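The Long Way to a Warm House

Feb 15, 2018

The first winter we spent in the old place outside Gromville, I learned to tell the temperature by the sound of the stairs. A sharp creak on the third step meant I would want the thick socks. A groan (it was more of a groan than a creak, if you have ever lived with an old staircase you'll know the one) meant two sweaters and breakfast eaten standing up by the stove. I say this with affection. I love that house. But I was cold in it for the better part of five months, and by March I had made up my mind that something had to be done about the heating.

What we had was a furnace in the basement, a big gray beast that roared when it came on and sent most of its warmth, as far as I could tell, into the crawl space. The bill for the coldest month came to $1,107. I kept that bill on the refrigerator all through spring and summer, under a magnet shaped like a trout, so that I wouldn't go soft when the weather turned nice and talk myself out of the expense.

I started the way most people do, by asking everyone I met. The man at the feed store swore by pellets. My neighbor across the road has radiators the size of church pews and would not hear a word against them. My sister, who lives in Salinas and has no business giving advice about snow, told me to buy a blanket.

In the end I had two heating contractors out to the house, and the second one did something the first had not. Before she said a word about equipment she walked through every room with me and held the back of her hand against the walls, the window trim, the outlets, the little door to the attic. She was there most of the morning. By the time she left I had a list of drafts as long as my arm, and she told me to see to those before I spent a penny on anything that plugs in or burns.

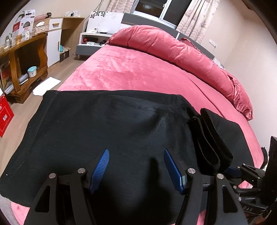

So that was the summer of caulk. I did the windows myself, with a gun I borrowed and later had to replace, and I hung a proper insulated hatch over the attic opening. The rim joists in the basement took me two weekends and a good deal of muttering. It's dull work, and there isn't a soul who will come to dinner and admire it, but when the nights turned chilly in the fall I noticed that the curtains in the front room had stopped moving.

Only then did we talk about the heat itself. We settled on a small heat pump with one indoor unit downstairs and one up, a model from Lemar that the contractor had put into several farmhouses along the river. For the north bedroom, where the ductwork never did reach, we added a Plumik panel heater on the wall. It makes no noise at all, and I kept putting my hand on it that first week just to be sure it was on. The installation took 7 days from the first hole to the last bit of patching, with one lost to sleet.

I should tell you what I don't like, too. The heat pump is slower than the furnace was. You can't come in from shoveling, crank it up and stand over a vent while your pant legs fill with hot air, and I miss that more than I expected to. You set it and leave it alone, which is hard for a fiddler like me. We kept the woodstove for the bitter nights, and for the pleasure of it, and I still split more than we need.

We had one of those nights last month, with the wind coming straight across the fields and the thermometer on the porch stuck below zero for a full 24 hours. I came down in the dark to put the coffee on, in my bare feet, and I was halfway across the kitchen before I thought about my socks.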